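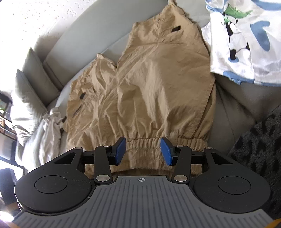

Cold-process soap is mostly waiting, according to Kosmas Bakalis, and people who take it up for the mixing tend to drop it by the third batch. The mixing takes less than an hour. The bars then sit on a rack for weeks, and there is nothing useful to do to them except turn them over.

I started making soap in March with a kit from Galanis, which came with oils already measured and a bag of dried lavender. The lavender went brown inside the bars within days. I have since learned that most dried flowers do this. Calendula petals hold their color, and so do ground clays and oatmeal. The lavender soap still washed well, but it looked as though something had been swept up off the floor and pressed into it.

My second batch was plain olive oil, and I made it at Trostemness, where Bakalis runs a weekend class in a long room behind the garden shop. There were six of us at two tables. He hands out goggles and gloves at the door and will not start until they are on. Lye is the part that worries beginners, and he spends the first half hour on it. The lye goes into the water, never the water into the lye. You stir by an open window and keep your face back. Children and pets stay out of the room. A stainless steel or heavy plastic pitcher is fine, and aluminum is not, as lye eats into it.

After that the class is a lot like baking. You weigh everything, including the water. You let the oils and the lye solution cool until they are both comfortably warm, then pour one into the other and blend in short bursts. When the mixture is thick enough that a drizzle stays on the surface for a moment, it is ready for scent and color. Soap makers call this trace. A light trace is good for swirls and a heavy one is good for textured tops.

Bakalis is strict about scent. Fragrance oils sold for candles are not always safe on skin, and some of the ones that are safe will make the batter seize up in the pot. He keeps a notebook of every bottle he has tried and what it did. Vanilla turns soap brown. Orange fades unless it is mixed with something heavier. Cedar and peppermint both behave. He let us smell from the Vilomia sample box, and most of us picked cedar.
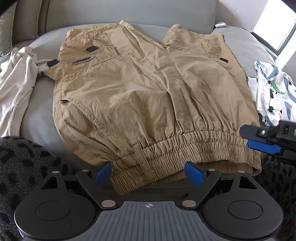 The mold we used held 15 bars. Mine is a smaller one now, lined with freezer paper, and I have come to prefer it. If a batch goes wrong there is less of it to feel bad about. I cover the top with cardboard, put an old towel over that, and leave it until the next day. The loaf should feel like firm cheese when it comes out. If it is sticky, leave it another day. I cut with a kitchen knife that I no longer use for anything else.

Cost is a fair question. Good olive oil is not cheap, and a scale and stick blender add to the bill if you don't own them. After those are paid for, a plain bar comes out a little cheaper than the ones at the farmers market and a good deal more than the ones at the supermarket. My sister asked me for 300 small guest soaps for a wedding and I told her no. Bakalis did take on an order of 1,000 once, for a charity run put on by Skivasport, and he says he did not want to look at soap for the rest of that year.

A few things I would tell someone starting out. Make one recipe several times before changing it. Run every recipe through a lye calculator, even one from a book, and run it again if you swap an oil. Write the date on masking tape and stick it to the rack. Leave colors alone until the plain bars come out the way you want. Wear old clothes with long sleeves, and wash up with your gloves still on.

My olive oil bars were cut too thick and they lean a little. They were slow to harden, as olive oil bars are, and I was told to leave them longer than the others. I tried one early anyway and it went soft in the dish by the end of the week. The rest are on a shelf in the hall closet, standing on edge with a gap between them, and I turn them when I remember. The next batch will have some coconut oil in it for lather, and I have 2 bottles of the cedar left to use up.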